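Stop making the bed first thing. I mean it. Every morning routine article opens with it, like a tucked corner is going to fix your life. I did it for 14 years. Got nothing except a sore back and the smug feeling, which wears off by breakfast.

Air it out instead. Fold the comforter, leave it on the bed, open a window. Go to work.
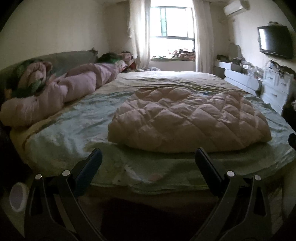 Photo: Kohei Mizuno

My sister-in-law in Killard says guests will judge. What guests? Who is comming over at 7 a.m. to check the pillows – and why would I let them in?

Kids get nagged about this too, before school, when everybody is already late and somebody cant find a shoe. Pick another fight. Teeth, maybe.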